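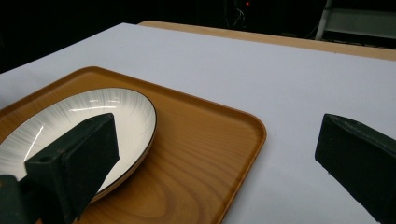
How to Oil and Look After a Wooden Serving Tray

Posted March 29, 2020 by Melina Zervas
Filed under: Kitchen, Wood care

A wooden tray gets more abuse than most things in a kitchen. It carries hot mugs, gets wiped with whatever cloth is closest, and spends the rest of its time leaning against a wall. After a year or two the surface feels rough and the color goes flat. Most trays in that state can be brought back in an evening, plus some drying time.

These instructions are for trays with an oil finish or no finish. If yours has a hard, shiny coat, skip to the section on varnished trays near the end.

What you need

Food-grade mineral oil
Beeswax (optional)
Sandpaper, 220 grit and 320 grit
Two or three lint-free rags, old T-shirts are fine
Dish soap
A soft brush or an old toothbrush
Newspaper or a drop cloth

Step 1: Find out what finish you have

Put a few drops of water on the bottom of the tray and leave them for five minutes. If the water soaks in and leaves a dark spot, the wood is bare or the old oil has worn away. If it sits in beads, there is still some finish on it. Scratch an out-of-the-way spot lightly with a fingernail. Varnish feels slick and may flake. Oil doesn't flake.

Old painted trays are a different job. Paint on older pieces can contain lead, so don't sand one until you have tested it.

Step 2: Wash it

Use warm water and a small amount of dish soap. Wash both sides, even if only the top is dirty. Wetting one side and leaving the other dry is a good way to get a warped tray. Run the toothbrush along the inside of the rim, where crumbs and old oil collect. Rinse quickly and don't let it soak.

Dry it with a towel and stand it on its edge overnight. Keep it away from radiators and out of direct sun. I once put a tray on top of the boiler at our old place in Brusutcombe to speed things up, and it split along the grain from one handle almost to the middle.

Step 3: Deal with stains

White rings come from moisture or heat. On an oiled tray they usually go away with light sanding.

Dark rings have gone deeper. If there was metal involved, such as a can left standing in a puddle, plain sanding may not reach the bottom of the mark. Try a paste of baking soda and water first, left on for ten minutes and wiped off. If that does nothing, decide whether you can live with it. A thin tray doesn't have much wood to spare.

For smells like onion or garlic, rub the surface with half a lemon and some coarse salt, rinse, and dry again as in step 2.

Step 4: Sand

Start with the 220 grit. Fold a piece of paper around a cork block or a dry sponge and work in the direction of the grain. Use light, even pressure. You are only taking off the fuzzy top layer. On curved corners, put the block down and use your fingers behind the paper, otherwise you will sand a flat spot into the curve.

Go over everything again with the 320 grit. Wipe the dust off with a barely damp rag and let the tray dry for an hour. If the grain has come up and feels rough, give it one more light pass.

If the tray is veneered, leave out the 220 grit altogether. Look at the outside edge: layers, or a thin skin over a different material, mean veneer. It is easy to sand right through it, and there's no fixing that at home.

Step 5: Oil

Warm the oil by standing the bottle in a bowl of hot tap water for a few minutes. Pour a little onto a rag and rub it in along the grain. Do the bottom first, then the sides and rim, then the top. Bare wood will drink up the first coat quickly, and dry patches show up as lighter areas. Put more on those.

Leave it for 20 minutes, then wipe off everything that hasn't soaked in. Any oil you leave behind stays greasy and picks up dust.

Wait until the next day and repeat. A tray that has been neglected needs 3 coats. One that you look after regularly needs a single coat.

I don't use olive oil or sunflower oil for this. They go rancid, and then the tray smells and has to be washed and sanded again. Tung oil and boiled linseed oil give a harder finish, but check the label first, as some contain driers that don't belong near food. Rags with linseed oil on them can catch fire on their own, so lay them flat outdoors until they are completely dry. Never ball them up in the trash.

Step 6: Add wax (optional)

Melt one part beeswax with four parts mineral oil in a jar set in simmering water. Let it cool to a soft paste, rub on a thin layer, wait 30 minutes, and buff with a clean rag. Wax makes spills easier to wipe up - it won't make the tray waterproof.

Varnished trays

Don't oil over varnish. It can't get in and will just sit on top. Wash the tray, dry it, and leave it at that if the coat is sound. If it is peeling, you have two choices: strip it back to bare wood and start from step 4, or sand it smooth and put on a fresh coat of the same type of varnish.

Everyday care

Wipe the tray with a damp cloth after use and dry it right away. Keep it out of the dishwasher. Use coasters under hot cups. Store it flat, or standing straight up with support on both sides, as a tray that leans for months can bow.

Oil it when water stops beading. For a tray that gets used every day, that means every couple of months. I do all of ours in April, along with the cutting boards and the wooden spoons, and then again before winter.

Common questions

Can I use the tray right after oiling?
Give it a full day after the last coat. With wax, the same.

My tray rocks on the table. Can I flatten it?
Sometimes. Dampen the hollow side with a wet cloth, lay the tray hollow side down on a towel, and put some books on top overnight. Let it dry slowly with the weight still on. It worked on one of mine and failed on another.

The oil left it darker. Will it fade?
A little, over the first week or two. Test on the bottom if the color matters to you.

Related pages: Fixing a loose tray handle, Getting candle wax out of wood, Seasoning a new cutting board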